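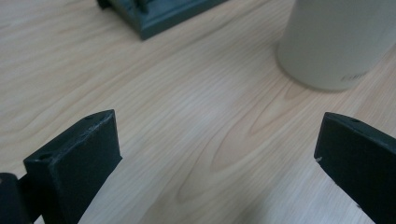
Open fingers over the bench, holding nothing yet.

Review: Prultier hand-held gripper pair for recording demonstrations
Posted Jun 13, 2020

We bought the Prultier pair in May to replace the remote-control setup we had been using to teach our arm simple table work. That setup was a Derkinov leader arm: you move the small arm, the big arm copies it, and the software saves both. It works, but it is slow, and people get tired of it quickly. With the Prultier you hold the grippers themselves, do the task at the table, and let the arm learn from the recordings later.

The pair costs $1,595 with both handles, two sets of fingers, the cables and a license for the recording software. The arm is not included. You can use it with any arm that will take the matching fingers on its wrist. We run ours on a Skorico, and the adapter plate was an extra order.

Setup

Setting up took most of a day. The grippers went together in under an hour with the supplied hex key. The rest of the time went to calibration, which has to be done separately for left and right, and which failed twice for us before I noticed I had the two USB plugs swapped. The ports are not labeled. Put tape on them.

The manual is short and fairly clear, except for the page on syncing the two recordings, which describes a menu that is not in the current version. Support answered my email in two days with the right steps. 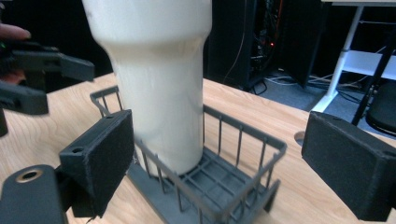 For our tests I stuck to cups, tumblers, bowls and small containers, because that is the work we want the arm to do. Tall pieces are easy to pick up and easy to tip when you let go. You have to open the fingers slowly and back straight out. If you rush it in the demonstration, the arm will rush it too, and it has less sense than you do about when to stop.

Learning to do this takes a little time. My first 30 recordings were not worth keeping. I was reaching too fast, and I kept turning my wrists in ways the arm can't. After a week it felt normal, and a new person can now make usable recordings after one afternoon of practice.

Speed is the main reason to buy this. With the leader arm, a good hour gave us 7 clean demonstrations of a two-handed task. With the Prultier we pass that in the first few minutes. We now have 3,000 saved, which I would not have attempted the old way.

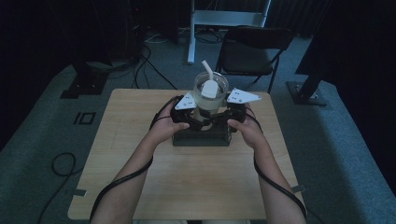
HANDLING AND COMFORT

The handles are a good shape and my thumbs have a natural place to rest. Weight is fine for half an hour. After that I feel it in my forearms, and I would plan on breaks. The cables are the weak point. They run back along your arms, and they pull if you have not left enough slack. I now clip them to my sleeves before I begin. A wireless version would be worth another couple of hundred dollars to me.

Liquids need care. You feel a soft cup start to give through the handles, which you don't get at all from the Derkinov, and this made our demonstrations with drinks much better. There is no force reading saved in the file, though. The arm only learns how far the fingers closed. For thin plastic we had to cut the closing speed on the arm and add more examples.

The finger pads hold well on most things. Shiny, rounded pieces are the exception. Get the pads low on the side and keep both hands level, or the piece will turn in the grip.

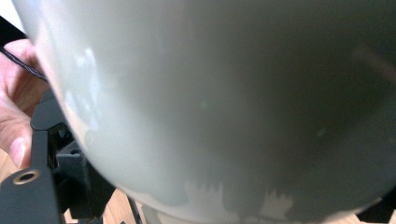
Getting your fingers in close to steady something is allowed by the software, but I would keep those recordings in a separate folder. The arm has no spare hand to help it, and in our first round of training it copied a few moves that made no sense on its own. Once we took those out, bowls improved a good deal.

The recording software is plain. It starts, it stops, it lets you delete the last take. There is no way to trim the start or end of a take inside the program, so we export everything and trim with the free Villanueva tool. Exports are quick and the files open without trouble.

Good: fast to record with, sturdy, you can feel what you are gripping, fair price.
Bad: cables, unlabeled ports, no force data, no trimming, outdated manual page.

I still use the leader arm for jobs where the exact path matters, such as reaching around a post, since it can't record a move the arm is unable to make. For ordinary picking and placing, I use the Prultier. Four out of five. Spare pads are sold only in packs of two, so order a pack with the kit if you can.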